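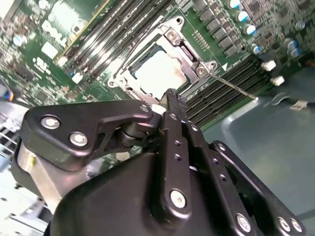 Dell board with the processor sitting in its silver surround.

Inside the old Dells, May 2026

Hello again! Plenty of you asked for more insides after the last gallery, so I've picked out a few from the Vurnside workshop, where the old office towers get opened up and sorted for parts. I've got a soft spot for these machines. They spend their whole lives under a desk being kicked and having coffee spilled near them, and then you take the side off and there's this whole little green town in there.

I've kept the captions short(ish), although I know what I'm like once I get started on processors. The pale square at the top of the page is the lid of the processor, the bit the cooler normally presses down on. I do like a board with its name on it, and this one has DELL printed in white on the slant. The blue-banded capacitors are my favourite bit, all standing up like little tins on a shelf.

If you're new to this, the long black rails are the memory slots. The tiny latches at the ends are what hold the sticks in, and they're the thing people snap when they're in a hurry. Please push them gently! I've broken 9 over the years and I can still hear every single one.

Next, one of the towers lying on its side, which is how I'd always tell you to work on one. There's a row of blue bits by the back wall where the expansion cards go, more blue tabs down by the hard drive bay, and the power supply along the edge with its labels showing. I love that blue. Once you know which parts of a case are meant to be pulled and pressed, half the fear goes out of it, and I wish more makers went in for a bit of colour.
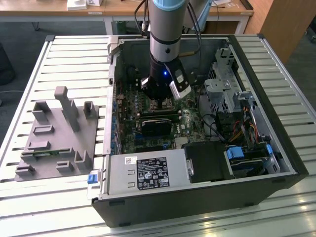
Hedvig Isaksson wrote in to say that laying the case flat made all the difference with hers, because for years she'd been trying to fit memory with the tower upright and a torch between her teeth. She also wanted to know if you have to take the drive cage out before you can get anywhere. Depends on the case, Hedvig! On the Nastatley one I did in September it had to go, and on plenty of others you can leave it well alone.

Now for the nervous one. With the processor out and the metal plate folded back you get to see the socket pins, and I hold my breath every time. They bend if you so much as look at them funny. Keep fingers, sleeves and screws well away, and if you have the plastic cover that came with the board, pop it back on whenever the socket's going to sit open.

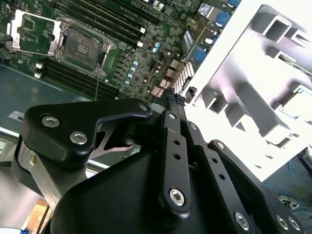
Paste, batteries and other mess

Old thermal paste gets everywhere, doesn't it? I go at it with a lint-free cloth and a drop of isopropyl and just keep wiping till the cloth stops coming up grey. There's still a faint cloudy bit on the next processor. The coin battery is worth a look too while you're in there. If a computer keeps forgetting the date, try that first, they're cheap as anything.

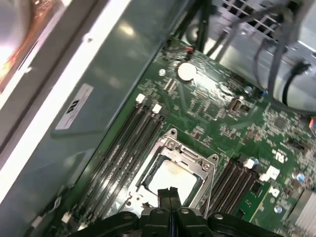

Clamp open, a bit of paste left on the lid, coin battery near the top of the board.

Dranska power supplies next time, if I can get them to sit still in decent light.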